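# Checking fisheye demonstrations before you train on them

These are the steps we use in the Povcombe project to turn raw gripper recordings into a training set for a manipulation policy. They assume you already have a hand-held gripper with a fisheye lens, a way to recover its path, and a task that people have agreed on. Elisa Ferri wrote the first version in November and Osvaldo Serra revised the section on splitting.

The result that made us write it down is simple. We trained the same policy twice on the same pick-and-place task. The first run used all 359 demonstrations. The second used the 128 that passed every check on this page. The smaller set gave the better policy on objects it had not met before, and it trained in less time. The hardware and the network were the same in both runs.

## What you need

- The raw video for each demonstration, at full resolution
- The recovered gripper path and the gripper width over time
- The calibration file for the lens that was used in that session
- A spreadsheet or any tool that lets two people mark the same recording separately

We keep all of it in one folder per session. Our review tool is called Sanna, but it does nothing you couldn't do with a video player and a spreadsheet.

## Step 1: Match each recording to its calibration

Lenses get unscrewed, cleaned and put back. A calibration from last month may be a few pixels off, and near the rim of the picture a few pixels is a large angle. Before anything else, confirm that the session folder has its own calibration file and that the lens number in the session log is the same.

If the two don't match, set the session aside. Don't borrow a calibration from the session before it.

## Step 2: Leave the fisheye view alone

It is tempting to flatten the video first. We tried it. Flattening throws away the sides or stretches them until they are mostly blur, and the sides hold much of what the policy uses to tell where the hand is. Feed the round view to the network as recorded, resized, with the dark border left in.

Use the calibration only for recovering the path.

## Step 3: Look at one still from the approach

Pull one still from each recording while the gripper is near the object. You want to know three things: which object is the target, how much of the work surface is visible, and whether bright reflections fall where they could be trouble. Write down the answers in plain words. Codes slow people down at this stage and get mixed up. 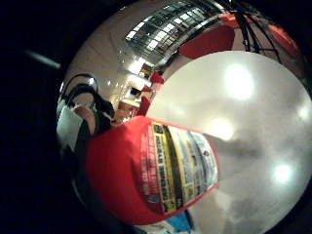
Do reflections on a pale tabletop ruin a demonstration?

Usually they don't, as long as enough fixed detail stays in view for the path to be recovered. A reflection moves when the camera moves, so a tracker that locks onto one will drift. Check the recovered path in Step 4 before you reject anything for glare.

For the still above, the note in our sheet reads: "Red container with printed label, low center. Pale surface on right, four glare spots. Window-like grid at top. Person at left rim." That is the right amount of detail. The label helps the tracker when it stays still, but it is attached to something that will be moved, so the features on it have to be dropped once the grasp starts. The grid and the furniture farther off are better anchors.

## Step 4: Check the path

Plot the gripper's position over time. Look for:

1. **Jumps.** Any step between neighboring samples that a human arm couldn't make. Reject the recording.
2. **Slow drift.** If the protocol has the gripper start and end in the same cradle, the two positions should agree to within 15 millimeters. Ours is strict because the task needs it. Yours may not be.
3. **Flat stretches.** If the path stands still while the video plainly moves, the tracker lost its place. Trim it if this happens before the approach, and reject it if it happens after.

Then plot the gripper width on the same time axis. The width should start to shrink after the gripper slows down near the object. When it shrinks first, the video and the width signal are usually out of step. Fiorella Santoro found a whole session like this, and shifting the width signal by a fixed delay fixed it. Measure the delay on at least three recordings before applying it to the rest.

## Step 5: Have two people judge each recording

Two reviewers mark each recording as keep, trim or reject without seeing the other's answer. Where they disagree, a third person decides. Eyerusalem Nigatu and Ubaldo Mazza did the first pass for us and disagreed on 19 recordings. Most of those were cases where the demonstrator stopped partway and tried the grasp again.

We now keep second attempts if the gripper backs off fully in between. The policy seems to learn something useful from them, though we haven't tested that by itself.

## Step 6: Split by place, then by object

Put all recordings from one room on the same side of the split. If the same windows and chairs turn up in both training and test data, the test score will look better than it should. After that, hold out a few objects entirely.

Our first split was random, and its scores fell sharply when we redid it by room. We report only the second one.

## Known gaps

Large shiny containers are thin in our set, and the policy still closes too early on some of them. We haven't tried this process with two grippers at once. The time limit in the Prosar path recovery script is also too short for long recordings, so raise it before you run a full session or it will stop without writing a file.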